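卧室与衣物整理项目进展报告

致：Kutholm 基金项目管理处
提交单位：Riren 居家生活工作室
报告日期：2018年7月18日
项目名称：Bornwood 过渡住房卧室整理计划

一、报告的目的

本报告说明上一次拨款以后我们做了哪些工作，钱用在什么地方，还有哪些问题没有解决。上次报告中，贵处提出两个意见：第一，家具的选择要写得更具体；第二，请说明衣物为什么不放进柜子。下面我们按照这两个意见来写，其他部分比较简短。

本报告由非中文母语的同事起草，如果有用词不合适的地方，请贵处指出，我们会在下一次报告中改正。

二、项目的基本情况

Bornwood 是一栋旧的住宅楼，由 Ramasamy 住房合作社管理。住在这里的人一般停留几个月，然后搬到长期的住处。按照计划，我们一共要整理14间卧室。到目前为止，8间已经完成，3间正在进行，其余的要等到楼上的水管修好以后才能开始。

完成的标准和申请书里写的一样：床可以马上使用，衣物有地方挂，地面可以顺利通行，住户自己能够继续保持。最后一条最难检查，所以我们在住户入住以后还会再去一次，只看，不动手。

三、已经完成的工作

1. 衣物的悬挂

原来的房间里有深衣柜，柜门打开以后会碰到床。住户告诉我们，他们常常不把衣服放进去，而是放在椅子上或者床尾。我们和合作社商量以后，把衣柜搬走，换成开放式的金属挂衣架。这样做的好处是衣服一眼就能看到，拿和放都比较快。缺点也有：衣服会落灰，颜色和长短不同的衣服挂在一起，看起来有一点乱。

挂衣的方法我们改过一次。最初我们按照季节来分，但是住户的衣服不多，分季节没有什么意义。现在按照长度来分，外套和长衣服挂在一边，运动衣和上衣挂在另一边。这个分法还没有在每个房间里实行，有的挂衣架上仍然是混合挂的。

衣架的选择，我们更喜欢木衣架。运动衣的布料比较滑，挂在细的铁丝衣架上容易歪，肩部也会变形。木衣架的价格高一些，但是申请书中的小件预算可以负担。挂的时候要先把两边的肩部拉平，再把衣架放回横杆上。这个步骤写在给住户的说明单里。

2. 床和寝具

床采用低的款式，主要考虑到年纪较大的住户。床单选灰色，枕头选浅的灰绿色，这两种颜色比白色耐脏，也不容易显旧。每张床配两个枕头，白天叠放在床的一头。

床单的尺寸有一个问题：第一批订购的床单偏大，铺好以后垂下来比较多，床边会有皱褶。供应商同意更换，但是要等新的货到。在这以前，我们仍然使用第一批，铺床的时候把多出来的部分尽量塞到床垫下面。

3. 木踏台

申请书里没有踏台，这是后来增加的，我们在四月份已经用书面形式告诉贵处。踏台用浅色松木制作，台面由木板拼成，没有上漆。两个木箱并排放，前面低的部分可以当台阶用。整理高处的东西或者挂窗帘的时候，站在上面比站在椅子上稳。

目前我们对踏台有两点不满意。第一，未上漆的松木容易留下脚印和水印，需要上一层透明的保护油。第二，踏台占地方，放在床和挂衣架中间的时候，走路要绕开。我们考虑把它做成公用的，几间房轮流使用，不固定放在一间房里。

挂衣架和床边的情况：

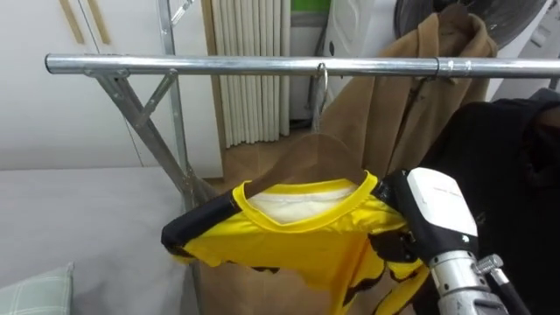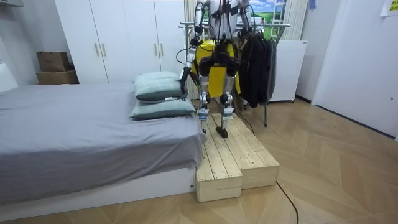
四、经费使用情况

拨款的使用没有超出各项的限额。挂衣架和衣架这一项已经用完；寝具这一项还有剩余，要等床单更换以后才能结算；踏台的材料费从小件预算中支出，人工由合作社承担。详细的收据另外寄送，请贵处查收。

有一张运输费的收据，日期写错了，我们已经请运输公司重新开，收到以后马上补交。

五、遇到的困难

第一，时间。楼上水管的修理比合作社原来说的要慢，我们不能进入那些房间测量，所以家具也不能提前订购。为了不影响进度，我们把工作的顺序调整了一下，先做楼下的房间。

第二，住户的习惯不同。有的住户希望把所有衣服都挂起来，有的住户只挂外套，别的都叠好。开始的时候我们想用同一种方法，后来觉得不太合适。现在我们只规定横杆上不要挂得太满，其他的由住户自己决定。

第三，储存空间。旧衣柜搬走以后，一部分放在地下室，一部分放在走廊。走廊里的要尽快处理，合作社正在联系二手家具店。

六、下一阶段的计划

正在进行的3间房，剩下的工作主要是窗帘和床单。水管修好以后，我们用10天时间测量其余的房间，然后一次订购家具，这样运输费比较省。全部的房间希望在十一月以前交给合作社使用。

另外，我们想做一份更清楚的说明单，用图和短句子，介绍铺床、叠放枕头和挂衣服的方法。现在的说明单文字太多，有的住户看不懂。

七、请贵处决定的事项

1. 是否同意把踏台的保护油列入小件预算。
2. 是否同意把寝具的剩余款项用来购买更多的木衣架。
3. 下一次报告是否可以和最终的结算一起提交。

请贵处用书面形式答复。在收到答复以前，我们不会使用上面提到的款项。

Riren 居家生活工作室
Bornwood 项目组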